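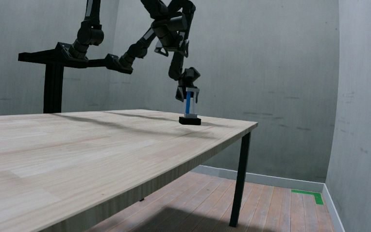 Plundell two-arm bench, simulated. Right gripper on the upright test block.

Plundell is a simulated bench for testing grasp policies before they go to hardware. The package includes the two-arm model, the table and room, and 15 grasp tasks. Each task runs for 1000 episodes with the block's start position changed every time. The method by Khadija Alaoui and Nesma Zaki trains on eight of the tasks and is scored on the rest. Result files are included.

Comments
Hatem Gaber: Does the license cover 4 seats?
Zineb Tazi: Yes, since the June release.
Chaimae A.: Shadows slow my laptop down. Can they be turned off?

Related items
Erraji gripper models
Troma task editor
Plastudeck table set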